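Zinach Neighborhood Pantry
Progress report to the Pappas Fund, second quarter of the grant
Prepared by Despina Gavalas

Where we are
The pantry now serves 347 households, up from the number in our application, which I would rather you didn't look up. Most come on Tuesday evenings. The grant has paid for the second freezer, the shelving and ten weeks of Ramiro Barrios's van, including the two weeks when the van was at the garage and Ramiro used his sister's.

Sorting is still the slow part. Cans arrive mixed with pasta, baby food and, last month, a fondue set. Sowmya Shenoy has rewritten the sorting rules on one page. The old rules ran to 15 and had an appendix on yogurt.
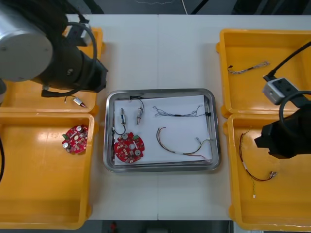 Money
We have $495 left in the equipment line. We would like to move it to fuel, if the Fund agrees, as the van drinks more than we budgeted for. Receipts are attached, apart from one for packing tape that went through the wash. The shelving came in under the quote and the freezer came in over it, so we ended up where we started, with more emails.

What went wrong
The delivery booking form lost a week of requests in early November. Apostolos Galanis phoned every household on the list and got most of them rebooked. He has asked that the form be replaced. He has asked several times.

The recipe cards were printed in a type size suited to ants. We reprinted them.

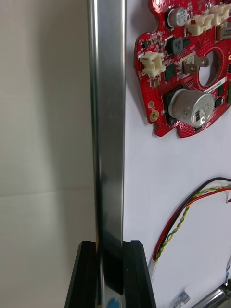 Polished steel bar, held upright.

Next quarter
Longer Tuesday hours, a new booking form, and a decision on the yogurt. Achilleas Stamatopoulos takes over the rota from me in the new year and has been warned. We would welcome a visit from the Fund any Tuesday after four. Please bring a coat, as the heating is in a different grant.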